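Drokero arm on a kitchen counter: grip drift when picking up a sponge

elfassi_m
Posts: 4
Build so far: Drokero arm kit, parallel gripper with linkage fingers, Ponotov driver board, clamped next to the sink in the shared workshop. Task is plain tray clearing. Hard objects are fine. With a sponge, the fingers close, the current limit trips late, and the sponge rotates in the grip during the lift. Control loop is stock. I have tried 2 finger pads, bare and silicone, with the same result.

Mounir El Fassi

torque_ripple
Stock current limit is set for rigid parts. Foam compresses for most of the stroke, so current rises slowly and the threshold means very little. Close to a position and ignore current until the last part of travel.

halfstep
Disagree. Position closing works until you change sponges. Lower the closing speed and filter the current reading. The Ponotov board samples fast enough.

torque_ripple
Filtering adds lag, and lag is his complaint.

elfassi_m
Test set for tonight's runs is on the red tray: sponge, microfiber cloth, toy bottle, black block and a couple of small odd shapes. Pick order is fixed, sponge first.

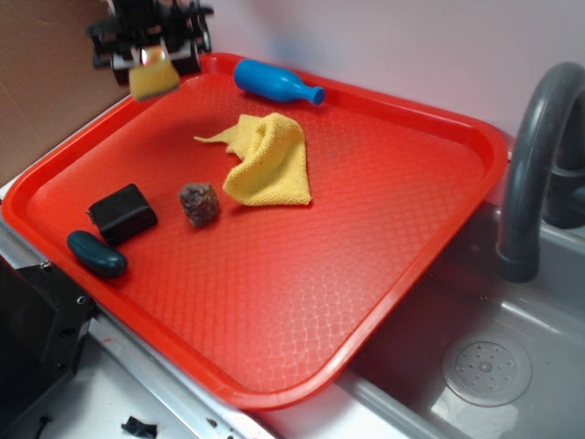

Does the gripper need force sensors in the fingertips to handle soft objects?

Motor current plus finger position is enough for sponges and cloth at low speed. Fingertip sensors help when the object is fragile or when you need to detect slip during a move.

kerf_width
Check the linkage for play before touching software. On my Furkik gripper the pins had worn oval and one finger led the other. Anything soft rolled toward the slow side. I replaced 2 pins and the rotation stopped.

halfstep
Play would show on hard parts too.

kerf_width
It does not show. A rigid part forces both fingers square. Foam lets them sit crooked.

elfassi_m
Measured it with a feeler gauge. There is play on the left finger and none on the right. Ordering pins from Entili. Will run position closing in the meantime and post the logs.

torque_ripple
Log commanded position as well as measured. Without both, the play will look like compression.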